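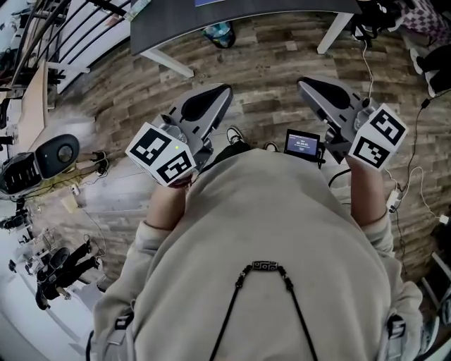

ok landlord thread pt 2. got the quote back for refinishing the floors and it's 1414. for one room and a hallway. my sister got hers done in April for 865 and her place is bigger than mine?? anyway it's a wood-grain floor, same kind of look as the one in the pic, and I just want it to stop showing every sock mark

called Pason first, Ka-ming Lau picked up, very nice, said they can't come look til they finish a school gym. fine

second place wanted 541 just to move the furniture. it's a couch and a bookcase. I will carry the bookcase myself

also the lease says "tenant maintains finish" on page 13 and I can't tell if that means mop it or pay for it. emailed Chiến Phùng at the rental office, got back a thumbs up. to a question

update, Tâm Lương downstairs says her floor was never sanded, she just cleaned it and put a coat of the Cesusitz stuff on w a flat mop. two evenings. smelled bad the first nite, fine after

went down and looked at hers. it's good?? little streaky by the window but you have to get on your knees to see it

so the plan now:
move couch
clean twice
let it dry all the way, she was very firm on this
thin coat, go with the boards
sleep at my sister's

if anyone's used that stuff over old wax pls tell me now before I open the can. I def have old wax in the hallway, it comes up on a fingernail

Ramil says strip it first. Ramil also has carpet so

ok buying the mop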